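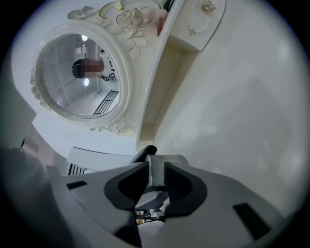 Offline Route Packs and Session Recovery in the Flemen Walking App

Final project report, Mobile Systems course

1. Background

Flemen is an audio walking app for Android. A user picks a route, puts on headphones, and hears short spoken clips when they reach certain points on the way. The story used in this project is called Flistport and is set in a harbor town after a storm. The clips are tied to distance walked and not to a map position, so the same story can be played on any street or on a treadmill.

The version of the app we started from had two faults that users reported often. Clips were fetched over the network when they were needed, so a weak signal left a gap in the story. Also, if the app was closed by the system during a walk, the whole session was lost, including the distance count. The user had to start the chapter over.

The goal of the project was to fix both faults without changing the story files or the server. The work was done over one semester.

2. Requirements

The following requirements were agreed on before any code was written.

R1. A full chapter must play from start to finish in airplane mode once its pack has been downloaded.
R2. A session that was stopped by the system must be offered for recovery the next time the app opens.
R3. A recovered session must not repeat a clip that was played to the end.
R4. A download that was interrupted must continue from the last complete block.
R5. The user must be able to delete a pack without losing the walk history for that chapter.

R5 was added after the first design review. In the early design, history records pointed to rows in the pack table, and deleting a pack removed both.

3. Design

3.1 Route packs

A route pack is a single archive that holds the audio clips for one chapter, a cue list, and a checksum file. The cue list gives, for each clip, the distance at which it starts and the clip that must come before it. Flistport has 8 chapters, so it is shipped as 8 packs. Packs are independent. A user can hold chapter 3 without chapter 2, although the app shows a warning before it starts a chapter out of order.

Packs are downloaded in blocks of 640 KB. The downloader, which we named Jerine, writes each block to a temporary file and records the block number in the local database only after the checksum has been compared. If the connection drops, the next attempt reads the last recorded number and asks the server for the following byte range. The server already supported range requests, so no change was needed there.

We first tried a block size of 64 KB. This gave finer recovery but wrote to the database so often that the screen stuttered on older phones. The larger block was kept.

3.2 Session store

The session store, named Wojcik in the code, saves the state of a walk. One record holds the chapter number, the distance in meters, the index of the current clip, the playback offset inside that clip, and a flag that shows whether the session was closed by the user.

The record is written every 4 seconds while the user is moving, and also at each clip boundary. When the user pauses, one record is written and the timer stops. Writes go to a journal file and are merged into the database when the session ends. A write that fails halfway leaves the earlier journal entries readable.

When the app opens, it looks for a record whose closed flag is not set. If there is one, the home screen shows a Resume Walk button above the chapter list. Choosing it loads the chapter, sets the distance, and moves playback to the saved offset minus two seconds. The short step back was added so that the listener does not join in the middle of a word.

3.3 Distance source

Distance is taken from the step counter when GPS is off and from GPS when it is on. Switching between the two during a walk was a source of errors in the old version. Each source kept its own total, and the displayed value jumped at the switch. In the new version both sources report only changes in distance, and a single counter adds them up. The counter is part of the session record and survives a restart.

4. Testing

4.1 Method

Unit tests cover the downloader, the cue list parser, and the session store. The larger part of the testing was done with a script that plays back recorded step data into the app on an emulator. The script can kill the app process at a random point, wait, and open it again. After each restart it compares the restored record with the last journal entry.

Each run used one chapter and one forced stop. In total, 2604 runs were completed. The clip sequence, the distance, and the playback offset were logged for every run and checked by a second script.

Field tests were done on foot with three phones. The route went through a covered parking area where the signal is lost for several minutes.

4.2 Results, downloads

All packs downloaded correctly after forced interruptions. An early build failed when the phone ran out of storage in the middle of a block: the temporary file was truncated, but the block was still marked as pending, and the downloader tried again without end. The final build checks free space before the first block and stops with a message if a write is refused.

Airplane mode playback met R1 for every chapter.

4.3 Results, recovery

R2 was met in all scripted runs of the final build. R3 was not met at first. When the process was killed between the end of a clip and the write at the boundary, the clip was played again after recovery. The gap was short, but the random stops hit it often enough to show up in the logs. The order was changed so that the boundary record is prepared before the last second of audio and committed when the player reports the end. After this change the repeat was not seen again.

On one of the three phones, the battery saver stopped the background service as soon as the screen was off. Recovery worked, but the user would have had to open the app to continue the walk. Running playback as a foreground service with a visible notification solved this on that phone. We did not have other models from the same maker to test.

4.4 Results, distance

Switching from GPS to the step counter no longer causes a jump. A smaller error remains when GPS comes back on. The first fix can be far from the true position, and the change in distance is then too large. The app now drops the first two fixes after a switch. This removes most of the error but also loses the distance covered while those fixes are being collected.

5. Limitations

The session store holds only one open session. If a user starts a second chapter while a session is waiting for recovery, the app asks whether to discard the first one. Support for several open sessions would need a change to the home screen and was left out.

Packs are not updated in place. When a clip is corrected on the server, the whole pack has to be downloaded again. A per-file checksum list is already part of the pack format and could be used for partial updates.

History records for deleted packs show the chapter number but not the chapter title, as the title is stored in the pack. Copying the title into the history table is a small change that was found too late to be tested.

Headphone controls were not part of the project. A double press still skips to the next clip, and the skipped clip is saved as played.

6. Build notes

The project builds with the standard Gradle setup in the root folder. The playback script is in tools/replay and needs an emulator image with the step sensor enabled. Recorded step data is in tools/replay/data, one file per walk. The random seed for each run is printed on the first line of its log and can be passed back to the script to repeat the same stop point.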